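**Sivcombe home-help trial put on hold after robot stops short**

PENPORT, November. Folks who have been following the Sivcombe home-help project (and we know from your letters that plenty of you have!) will be sorry to hear it has hit a bump. The team has paused its tabletop trials in the simulator after a fault in the arm's stopping routine, which turned up on run 423 of the Lyons test house, a make-believe home with armchairs, paintings and a good big wooden table to work at. 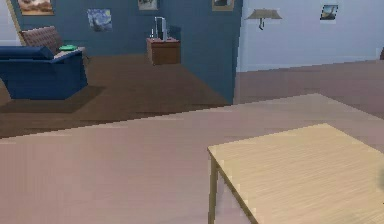 The arm is supposed to halt the moment it gets a stop command. On that run it kept going for 6 seconds more, and when the team went back through the logs they found the same delay in 17 earlier runs, all of them short enough to have slipped by. It was only a simulation, so no one was hurt and nothing was broken, but the very same software was due to go onto a real arm at Pevberg before winter, and you can see why everybody wanted to slow down and take a breath.
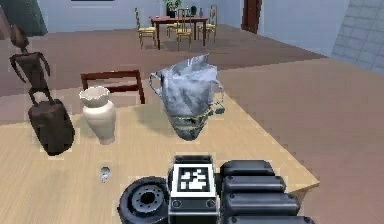

The trouble seems to lie in how commands line up when the arm is already busy reaching, and a fix is being written now. Sivcombe says it wants 30 clean runs in a row before anything moves to Pevberg, and the open evening in Penport will go ahead as planned, with tea and time for questions, though the live demonstration has been dropped from the program.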